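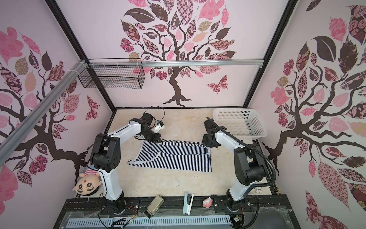 Folding a striped shirt is a good exercise for a beginner, and I give it to everybody who asks me how to make a neat pile. The stripes work like lines on writing paper, so you see at once if the fold goes wrong. With narrow vertical stripes, as on the navy and white garment laid out across the table, even a small turn of the cloth is easy to notice. I also like to keep the laundry basket in the back right corner, where it does not take space from the sleeves.

What you need

A flat surface larger than the shirt, and a piece of stiff cardboard 30 cm long. I cut mine from a Nundix shoe box. A table is better than a bed, as a bed is soft and the cloth sinks in.

Step 1. Lay it flat

Put the shirt with the front side down. Close the top button and one in the middle, the others can stay open. Smooth the cloth with your open hand from the center to the sides. Do not pull on the hem, it makes waves in the stripes.

Step 2. Open the sleeves

Look if a sleeve is folded over or under the body. This happens near the shoulder very often. Bring it out to the side and flatten the cuff.

Step 3. Fold the sides

Place the cardboard in the middle, just under the collar. Choose one stripe near the edge of the cardboard and fold the side over along this stripe. Then turn the sleeve down, so it lies parallel to the stripes. Do the same on the other side – count the stripes from the center if you are not sure.

Step 4. Fold up from the bottom

Take out the cardboard. Fold the tail up by a hand's width, then fold the rest in half, up to the collar. Turn the shirt over and straighten the collar with your thumbs.

For thin cotton I make three folds in place of two, and the packet stays smaller in the drawer. My friend Kasun Thambiah rolls his shirts for travel, and for a short trip this is also fine.

If the stripes on the front are not straight, open only the last fold and correct there.

Haris Siddiqui

Related articles
Sorting dark and light stripes before washing
How to fold a fitted sheet
Ironing a collar in 4 steps
Small drawers: shirts standing or lying?
Drying knitwear without marks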